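検潮所

著者 Hafþórsson

Murentの検潮所は、湾口から4キロ入った岩棚の上にある。井戸の深さは90センチ、導水管は2本。うち1本は八月の嵐以来、砂で塞がっている。私の業務は残る1本の通水を確かめ、自記紙を交換し、基準面との差を帳簿に書くことである。

帳簿の様式は前任者の代から変わらない。日付、時刻、副標の読み、自記の読み、差、備考。備考欄は幅が狭く、二十字ほどで埋まる。前任者は備考欄に「異常なし」としか書かなかった。十一年分の「異常なし」が、同じ筆圧で並んでいる。

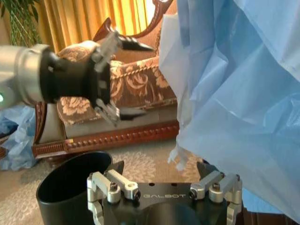
基準面はどこから測るのか。

岩棚に埋めた真鍮の標から測る。標は対岸Oltlowの水準点と結ばれており、両者の比高は不動とみなす。不動とみなさなければ、潮位という値は定義できない。

2018年10月18日、差が初めて許容値を超えた。副標の読みに対し、自記が高い。時計の遅れを疑い、分解して清掃した。浮子の鎖を替えた。翌朝の差も同じだった。残る可能性は、導水管の詰まりか、標の沈下である。導水管には水を100リットル流し、井戸の水位が戻る時間を測った。戻りは正常だった。

そこで対岸まで水準測量を行った。渡海部は夜明けの無風時に限り、往復の観測を重ねた。結果、標は沈んでいた。副標は標と同じ岩にあり、ともに下がっている。それならば両者の差は出ないはずである。計算を三度やり直した。

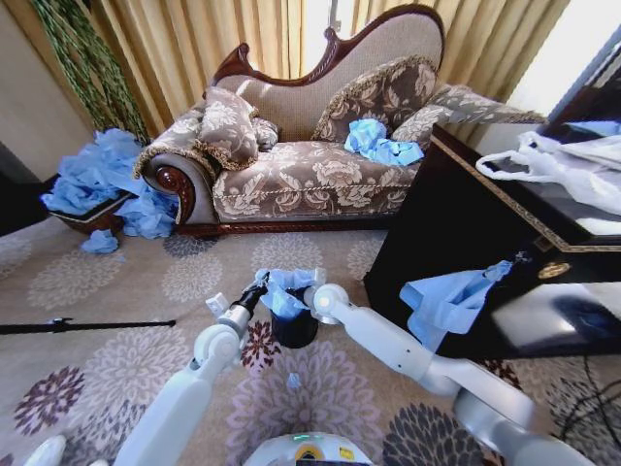 計算に誤りはなかった。誤りは前任者の帳簿の側にあった。古い自記紙を巻きから出して読み直すと、差は七年前から少しずつ開いている。帳簿の値は毎回、許容値の内側に丸められていた。私が引き継いだ補正表も、その丸めた値から作られたものだった。

Jonwoodの本局に報告書を送った。返信には、過去の値を改訂するか、欠測とするか、現場の判断を求めるとあった。

夜、満潮に合わせて井戸の蓋を開けた。水面は静かで、浮子がわずかに上下していた。副標を読み、自記を読み、差を丸めずに記入した。備考欄には「標、沈下」と書いた。まだ十六字分の余白があった。次の満潮まで十二時間と少しある。私は古い自記紙の巻きを棚から下ろし、最初の年の一月から読み始めた。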